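Brollel Skin Lab: participants wanted for hand cream trial

Adults with dry or rough hands are needed for a seven-week home-use trial of Idetti, a fragrance-free cream based on shea butter and squalane. Up to 73 places are open.

Participants apply the cream twice daily, keep a short written log and attend the Suominen Street test room for skin moisture readings at the start and end. Other hand creams must be stopped before the first visit. Not suitable for anyone with a nut allergy or broken skin.

Payment: $300 after the final reading. Apply at the front desk by the end of August.

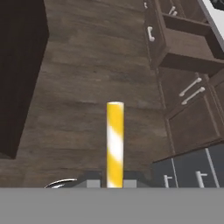
Page last changed: August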